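Print this thread | E-mail this thread
Search this forum: enter keywords Go

Counter layout, self-serve lunch: risers, tray, basket

linofarina
Refitting a small grab-and-go counter, 20 seats behind it. Drinks go on a two-tier clear riser at the back, tray in front, bread stand to one side. Budget for acrylic is 249, delivered. Carnano quoted me for the riser and a stepped snack rack.
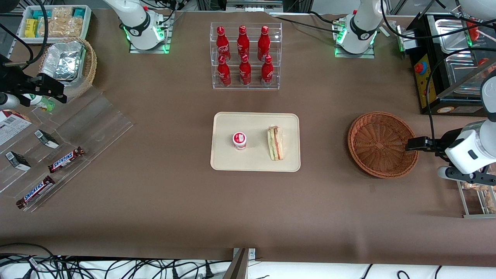 Tray with yogurt and sandwich, bottles on the riser behind.

Does anyone see a problem with bottles directly behind the tray?

auer_fit
Reach. Customers lean over the tray to get to the back row. Move the riser to one side.

ingeborg_frei
Disagree. Bottles are tall and read well from the back. I would worry about the snack rack. 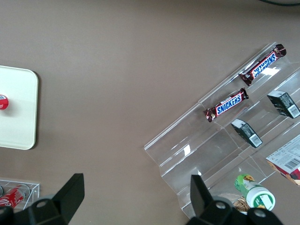

Stepped racks need dividers, or product slides sideways each time something is pulled. With Snickers bars, a divider between one bar and the next keeps the wrappers facing the same way. Small cartons go a tier lower. Glare on clear acrylic is a separate problem; angle the rack before you fix it down.

linofarina
Noted. Prireo sells the dividers in packs of 100, far more than I need. For sandwiches I plan on wicker, one basket per order.

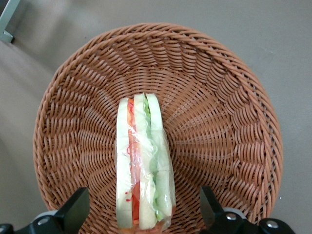
The tray stays for anyone eating in, and baskets come back to the counter for wiping.

auer_fit
Wicker holds crumbs. Use a liner.

ingeborg_frei
Not with wrapped product. I ran 2 baskets unlined from May and brushed them out at closing.

auer_fit
Your inspector may differ from mine. Arkov makes a washable one in the same diameter.

Print this thread | E-mail this thread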